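How I Finally Sorted Out My Power Strips

I moved my desk in January and found three power strips back there, one plugged into another. Please don't do that! Each strip should go straight into the wall.

Start by shutting everything down and unplugging it (the strip too). Then get the strip up on a table where the light is decent. I put a big sheet of paper down first so the dust and grime end up on that and I can just fold it up and toss it afterward.

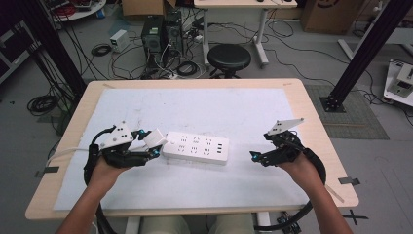 Go over the top with a dry cloth and use a soft, dry brush around the outlets and the USB ports. No sprays, no damp wipes. Flip it over and check for brown marks or cracks, then run your fingers down the whole cord. Mine had a flattened spot from the desk leg, so that one went to recycling.

Now label your plugs before they go back in! My friend Hjørdis uses masking tape folded over the cord like a little flag, and I've stolen the idea completely. Phone chargers go at the USB end, big chunky adapters on the outside so they don't hog two outlets.

Space heaters stay off the strip, always. Mine has its own wall outlet by the door now, and I kind of like it better over there anyway.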